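Skokby Pull-Along Snow Sled, after a proper try-out

15 Dec 2019

We bought the Skokby back in September, when the winter stock had only just come in and the store in Dumlow was still selling off its garden chairs, so I've had to wait a good long while to write this one! But the snow came at last, and yesterday we took it up to the big hill behind the Semple fairgrounds for their opening weekend, and now I have plenty to say.

First, the sled itself. It's a long one, with room for two children or one grown-up who doesn't mind folding her knees up under her chin (me). The label says it will carry 200 pounds, and between my snow boots and my lunch I may have tested that. It went down beautifully. It tracks straight, it doesn't dig its nose in at the bottom, and the raised back gives you something to lean on while you're shrieking. My niece had 6 rides before she would let anyone else have a turn, and after that there were tears, so I'd call it a hit with the younger crowd.

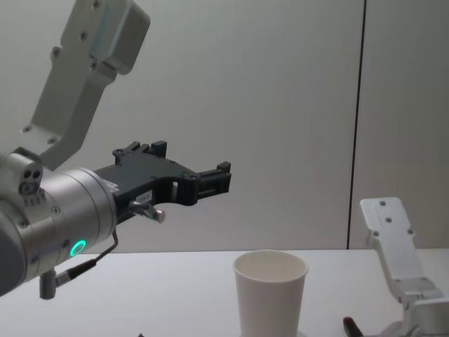
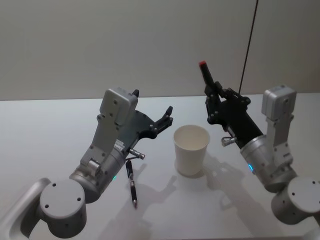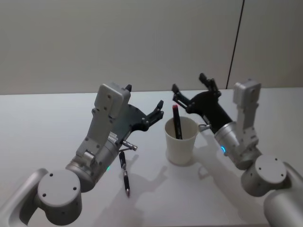
The pull rope is where I have my one real grumble. It's too short. I'm not a tall woman and even so the sled kept bumping the backs of my heels all the way along the path from the parking lot, and that path is 1090 feet according to the sign at the gate (it feels like more on the way home, I promise you). I've since tied on a length of clothesline and now it's perfect, but you'd think they might have spent another few cents on rope.

We had borrowed my sister's Tetico for the day too, so I could try them one after the other. The Tetico is lighter and quicker, no question, and if your kids are teenagers they will want that one. But it spins! I went down the last stretch backward, waving at a very nice family I'd never met, and came to a stop in the hay bales. The Skokby is slower and steadier and I was happy to go back to it, with a cup of cocoa in between.

As for getting it home, it fits across the back seat of our little car if you slide the front seat forward, and it hangs from a nail in the garage by the hole in its front lip. I rinsed the road salt off with a bucket of warm water and it looked as good as new.

Would I buy it again? Yes, with a longer rope in the same basket. The fairgrounds hill is open every weekend while the snow lasts, and if you go, get there before lunch, while the lower parking lot still has spaces.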